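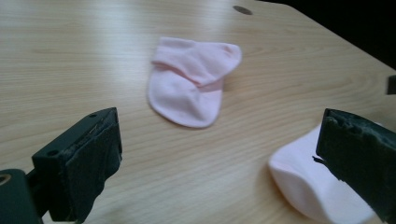

Sock pairing on the light wood table, gripper pads already worn.

February — by Baltasar Alcaraz

The Zukberg open day gave most of its floor to Erell, the hand-held gripper kit the company now rents by the month. The kit comes with two jaws, a camera mount, a charger and a license for the recording software. Sajib Roy ran the textile station, where the task was matching small pink socks.

Socks are a fair test. They are light, they wrinkle, and a folded cuff changes the thickness the jaws have to close on. Visitors could take the tool for 20 minutes each. The trigger has a long dead zone at the start of its travel, and I overclosed on my first few picks. After that the grip was predictable.

Pad wear is my main concern. The facing on both jaws was rough and torn along the top, with ragged edges and small flecks standing out on the right one. Roy put pad life at 600 grasps on knit fabric. Spares come in packs of 5 and are not covered by the rental. A buyer running full shifts should price that in before signing.

Glare is the other point. A pale tabletop reflects a lot of light, and the lighter sock came out close to white in the view. Zukberg suggests a matte cover, sold separately.

The Talukder stand across the hall had a similar tool with a shorter trigger and no rental plan. I did not get to try it — the line closed at noon. Pricing for Erell is on request, with a minimum term of 5 months.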